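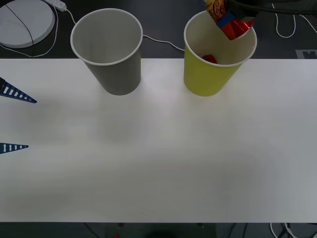 Last updated 18 March 2021 · 13 comments

The sorting rule in our kitchen used to be "put it in the right bag", which failed because the two bags looked identical. I have now replaced it with colour. Grey cup means general waste, yellow cup means metal. The cups are paper and have white rims, and they stand side by side along the far edge of the white table. They are a model of the full-size arrangement, which will be two bins under the worktop.

The point of testing with cups is that mistakes are cheap. I wanted to settle three questions before buying anything from Rindska, whose bins cost 19 pounds each and cannot be returned once the lid is fitted.

The first was spacing. With the openings close together, people drop things while still deciding. A clear gap forces the decision earlier. The cups have a gap between them, and the bins will get 70 cm, centre to centre, which is as much as the cupboard allows.

The second was crushing. A drinks can takes up far less room crumpled, and our council accepts cans in either state. Some do not, so check the leaflet. I crush ours lengthways where possible. A can bent in the middle tends to open out again under load and wastes most of what was gained.

The third was order of work. I tried rinsing everything in one batch at the end of the day and then rinsing each can as it was finished. The second method won. A can left overnight needs more than 11 seconds under the tap, and a fresh one needs almost none. Drain upside down on the rack before it goes in the metal bin, or the bottom of the bin turns sticky.

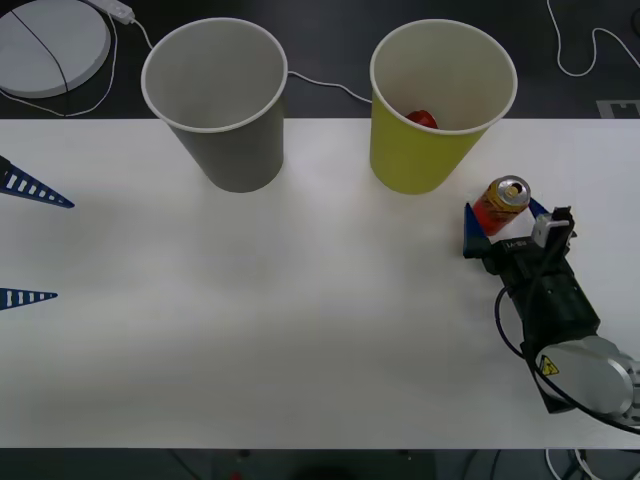

Beril Yurt: We went the same way with colours but gave up on grey for general waste. Under a dim worktop light, grey and pale yellow are hard to tell apart. Have you tried it in the evening?

I had not. I have since, with only the cooker hood light on, and she is right to raise it. The fix is a strip of white tape on the rim of the metal bin, on the side facing the sink.

Remaining work: fit the runners, cut the base board, label the lids. The runners are Heva ones and need a pilot hole.

Share this post · 19 shares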